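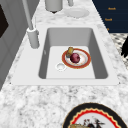
Wer eine in der Simulation trainierte Policy bewerten will, bekommt als Erstes eine Erfolgsquote angeboten, und dieser Zahl traue ich nur begrenzt. Unsere Küche in Brina liefert davon reichlich. Der Aufgabentext lautet etwa »Leg das gelbe Teil in den Schrank«, und der Prüfcode fragt am Ende eine Position ab. Ob die Policy dabei das Objekt erkannt hat oder bloß eine gelernte Bahn abfährt, steht nirgends. Ein Teller mit rotem Rand im Spülbecken, darauf etwas Rundes, Dunkelrotes, daneben das gelbe Teil an den Rand gelehnt: Solche Startzustände sind nützlich, weil zwei Kandidaten dicht beieinander liegen und ein Griff daneben auffällt. Nur kommen sie in den Standardlisten selten vor.

## Schritt 1: Startzustände selbst ziehen

Nicht die mitgelieferte Liste verwenden. Die Autoren von Kallwood haben auf ihr abgestimmt, das sieht man den Ergebnissen an. Wir ziehen 144 neue Startzustände und legen den Seed in die Konfiguration:

```
brina sample --n 144 --out starts.json
```

Danach die Datei sperren. Wer nach dem ersten Lauf noch Zustände austauscht, misst seine eigene Geduld.

## Schritt 2: Erfolg enger fassen

Die Voreinstellung zählt einen Versuch als gelungen, sobald der Objektmittelpunkt im Zielvolumen liegt. Das gilt dann auch für ein Objekt, das gerade hindurchfällt. Ich verlange zusätzlich, dass es 30 Schritte lang im Fach bleibt und nichts mehr berührt außer dem Fachboden.

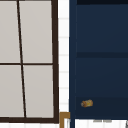

Die Schrittgrenze steht bei uns auf 600. Höher zu gehen hebt die Quote fast immer, sagt aber wenig – die Policy stochert dann eben länger.

## Schritt 3: Vergleichslauf ohne Kamerabild

Diesen Lauf lassen die meisten weg. Die Bildeingabe durch ein konstantes Grau ersetzen, alles andere gleich lassen:

```
brina eval --policy kallwood --starts starts.json --blind
```

Bei uns gelangen der blinden Policy 64 der Versuche. Wie viel das wert ist, darüber kann man streiten, aber eine Quote ohne diesen Gegenwert würde ich nicht mehr veröffentlichen.

## Was offen bleibt

Mit Vidberg als zweitem Simulator habe ich den Ablauf noch nicht wiederholt. Auch zur Übertragung auf echte Hardware sagt er nichts. Die gerenderten Flächen sind glatt, und Kontakte beim Ablegen rechnet jede Engine anders.

Stand: 8.6.19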